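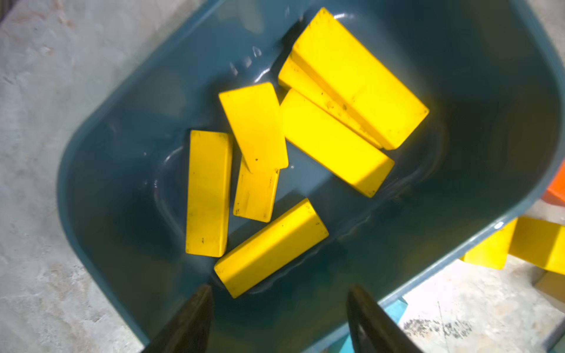

Yellow ones in the tub, shallow water

Washing painted wooden blocks, how long is too long?

gifty_a
Posted Friday, March 27, 2026

I got a mixed set of painted building blocks from the Simiyu thrift store and I'm cleaning them on the garage floor before they go to the preschool room. I'm doing them by color, yellow first because the marks show most on those. Plain water so far, no soap. They have small dark specks and scuffs on the faces and edges. My question is how long they can sit. The lady at the store said 30 minutes is fine. My sister said never put wood in water at all.

Gifty Agbenyega

plumbline36
Your sister is right. Wood takes up water through the end grain, and the ends and corners are where the paint goes first on old blocks. Damp cloth, wipe, dry cloth, next block. I have cleaned three sets this way and none of them swelled.

morrow_k
I don't agree with never. A quick dip in shallow water is not a soak. We wash ours at the end of every school year, in and out, scrub with a nail brush, stand them on end on a towel. Thirty minutes is too long though. I'd say two at the most.

plumbline36
What paint is on yours? It makes a difference. If it's a thick enamel you can get away with a lot. If it's a stain or a thin water-based color you will see it in the tub.

morrow_k
Jarero blocks, whatever they use. The red ones gave up a little color the first year and then stopped.

gifty_a
I don't know the make. There's no name on any that I've turned over. The set has yellow, red, orange, green and blue, plus some plain tan ones with no paint. I hadn't thought about the plain ones being different.

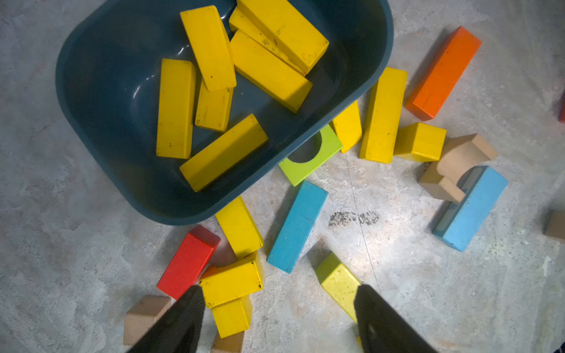

I was going to put the other colors through after the yellow, arches and all, then the plain ones last. If the plain ones shouldn't go in I can do those with sandpaper. Does anyone know if the specks are dirt or chipped paint? Some I can feel with a fingernail and some I can't.

sawdust_dell
The ones you can feel are chips. Water won't do anything for those. The ones you can't feel are usually rubbed-in dirt or marks from other blocks, and a melamine sponge takes off most of them. Go easy, it dulls gloss paint.

Plain wood: 220 grit, with the grain, wipe off the dust. Leave it bare or use a little mineral oil.

plumbline36
I'd want to know what's in that paint before a melamine sponge or sandpaper goes anywhere near it. Secondhand, no maker's name, going to a preschool. Get it tested or leave them out of the classroom. Same goes for the water you pour off.

sawdust_dell
Fair point on the testing. I only meant sand the unpainted ones.

morrow_k
Agree on testing. The room director should be asking for that anyway. Ours won't accept donated painted toys without it.

gifty_a
OK. I'm taking the yellow ones out now and drying them, and I won't start another color until I've asked about testing. How long do they need before they can go in a closed bin?

morrow_k
Overnight isn't enough in a garage. I give ours 36 hours on a wire rack indoors, turned once. Arches take longer on the inside of the curve.

plumbline36
Longer if any feel heavy. And keep them off the radiator, I split one that way.

gifty_a
Thanks. I have an old Arnberg cooling rack I can use. Will post again when I hear from the director.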